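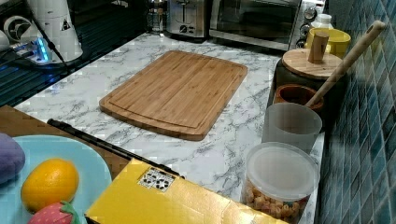
Kitchen station, cutting board out, toy fruit waiting on the blue plate.

Open day at Pranwood, 25/01/2019

Quick page, more to come when I get a minute. We had the doors open from ten till the last people wandered off, and 88 names in the sign-in book, which beats last year by a mile. Thank you to everybody who drove out, the lot was a mess and you were all very nice about it.

For those who missed it: Pranwood shares the building with Wurkero (they do the software side) and once a year we clear the hallway, put the coffee on and let people see what the robots are up to. Three stations this time. Kitchen, packing, and the small parts bench by the back door. The bench was down most of the morning with a bad cable, sorry, it was running again by lunch.

Only the kitchen picture is up so far. The rest are on Antigoni's card and she has the card with her.

About the kitchen station

This was the one with the line. Marble-pattern counter, blue-green tile down the one wall, toaster and toaster oven at the back. Looks like somebody's apartment and that's the idea. The team wants the arm to learn in a place with stuff in it, cups and jars and a tub of snacks right up near the front of the counter, the way a real kitchen is.

The job on the day: pick up a toy fruit, put it on the cutting board, let go, back off. Then the other way, board to plate. Sounds like nothing. Stand there and watch it for ten minutes and you start rooting for it.

The strawberry was the crowd favorite, by far. Kids kept asking for it by name. The Gulyás family stayed through two full rounds and the youngest one wanted to know if it ever gets to eat any.

The bamboo board has a groove running around it for juice. Good question from a gentlemen in the second group, does the groove mess up the placing. Answer from the team: a little, if the fruit lands right on it and rolls. They aim for the middle.

Other things people asked

Is somebody driving it? In the morning, yes. Antigoni Liapis ran the first session by hand with the controller, so people could see how the practice runs get made. Afternoon it went on its own, with her standing next to the stop button.

How many practice runs? They like to have 100 good ones for a task before they let it try alone. Bad ones get kept too, in a separate folder.

Why toys? Real strawberries don't last the week. Also they squash.

Does the toaster work? Asked 3 times. It was not part of the demo and we did not make toast.

Can it do dishes? Not yet. Ask again next year.

The afternoon talk

Short one, in the front room, standing room only by the time it started. Antigoni went over what changed since last March: new gripper pads, better lighting over the counter, and a lot less waiting between moves. She showed a clip of the old setup next to the new one and the old one got a laugh. Slides will go up here as soon as she sends them, she has promised.

Two people from Drustent came by for the talk and stayed to look at the packing station. They make trays and bins, and there was a long conversation about bin corners that I did not follow but everyone in it seemed happy.

Bits and pieces

Left behind: one gray scarf, one kid's mitten (left hand), a travel mug with a dent. All at the front desk.

If you signed up for the mailing list and your handwriting is like mine, we may have your adress wrong. Nothing from us by the end of next week, call the desk and we'll fix it.

School groups: yes, we do those, mornings are best. Please keep it to 2 classes at a time, the kitchen area is tight and everyone wants to be up front. Closed shoes please.

If you took pictures yourself and don't mind us using them, send them over with your name how you want it printed. Would especially like one of the packing station with the lid going on, I missed it every single time.

Next open day not set yet. Will post it on this page first.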